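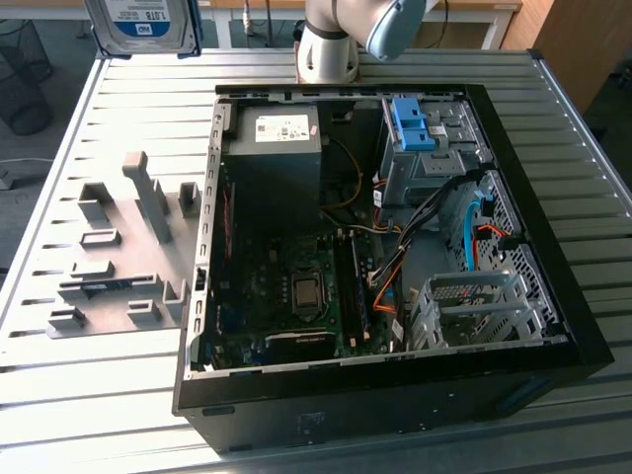

Tour ouverte sur la table, WD 1.0TB en haut à gauche.

Planif refuse la descente dans la cage disque : « start state in collision »

Composant : planification / scène de collision
Priorité : haute (bloque la démo Tilmont)
Statut : en cours

Bonjour,
Depuis la mise à jour de Jorcombe en juillet, le planificateur rejette la descente vers la cage du bas. Pas à chaque essai, mais assez pour que la séquence ne passe jamais en entier. Approche au-dessus du boîtier OK, orientation OK, puis à la descente, plus rien : l'état de départ est déclaré en collision alors que la pince est en l'air. Le bras s'arrête proprement, pas d'arrêt d'urgence.

Ce que dit le log :

[planner] start state in collision: gripper_finger_left <-> octomap
[planner] replan requested
[planner] start state in collision: gripper_finger_left <-> octomap
[planner] giving up, no valid start state

Laissé tourner pendant la pause : plus de 100 replans, tous morts au même endroit.

Déjà essayé :
- redémarrer le noeud de perception : ça passe une fois, puis ça recommence
- vider l'octomap à la main juste avant la descente : OK si on est rapide, donc pas une solution
- recharger le modèle du boîtier : aucun effet
- revenir à l'ancien URDF de la pince : aucun effet

Premier soupçon, les rails alu de la table. Ça brille, la caméra de profondeur déteste ça, on a déjà eu des voxels fantômes à cause de ça. Masqué tout le plan de table dans le filtre : beaucoup moins de bruit en dehors du boîtier, l'erreur est toujours là.

Deuxième soupçon, les câbles. Le faisceau noir et le SATA bleu clair ne sont pas dans le modèle, ils arrivent dans la scène par le nuage de points uniquement. Pour le SATA bleu, admettons, il est du bon côté. Sauf que les voxels du log sont collés au doigt et montent avec lui quand on remonte. Un câble ne ferait pas ça.
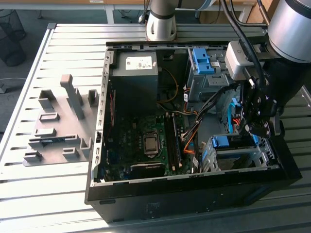
p. 2/10

Position où je regarde la scène de collision : pince dans la moitié droite du châssis, juste au-dessus de la cage du bas. Dans le visualiseur, une deuxième pince en voxels, décalée vers le haut, comme une traînée. C'est notre propre pince, mal filtrée.

Réponse de Samran Duangkaew, 15h :
Ça ressemble à un problème d'horodatage. L'auto-filtre enlève le robot du nuage avec la pose qu'il a à l'instant t. Si le nuage est en retard, il enlève la pince au mauvais endroit et le reste part dans l'octomap. Regarde l'écart entre le stamp du nuage et celui des joint_states. Et baisse la vitesse de descente, si la traînée raccourcit on est fixés.

Mesuré : 70 ms de retard sur le nuage. Vitesse baissée, traînée plus courte, oui.

Retrouvé la ligne dans la conf après ça. La mise à jour a remis le paramètre par défaut :

self_filter:
 use_latest_tf: true

Chez nous c'était à false. Du coup il prend la dernière transformée dispo et se fiche complètement du stamp du nuage. Remis à false, plus une petite marge sur les doigts (padding à 2 cm, Wiroj trouve ça large, on verra, la cage est étroite).

Relancé la descente 10 fois sur la même cible, aucun rejet. Par contre ne pas toucher au padding du châssis en même temps, sinon on ne saura plus ce qui a corrigé quoi.

Reste un truc que je ne comprend pas. Côté support de pièces, la détection du disque est bonne, le plan d'approche aussi, mais l'étiquette de l'objet saute entre « disk » et « fixture_post ». Le grand montant gris est à droite du disque vu de cette caméra, la segmentation les fusionne de temps en temps. À mon avis ticket séparé.
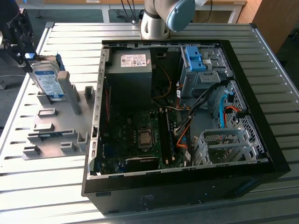 Charmaine Venter

Vue utilisée pour la détection : disque debout dans le support gris, pince au-dessus. Si quelqu'un veut rejouer la segmentation, prendre ce cas-là, il est pénible exprès.

Réponse de Lamai Inthanon :
OK pour séparer. Je prends la segmentation. Essaie en attendant de mettre le support en objet connu dans la scène et de le soustraire du nuage avant le clustering, on faisait comme ça sur Biltgate. Il faut que sa pose soit propre par contre, sinon c'est pire.

À faire :
- verrouiller use_latest_tf dans notre conf, et pas dans celle du paquet
- alerte dans le log si le retard du nuage dépase un seuil (à choisir avec Samran)
- refaire l'essai à vitesse normale, pas encore fait
- prévenir Fongchan avant de fusionner, sa branche touche au même fichier

Je laisse ouvert jusqu'à l'essai à vitesse normale.

2 commentaires · 0 partage
© Duangkaew – Suivi technique | Contact | Haut de page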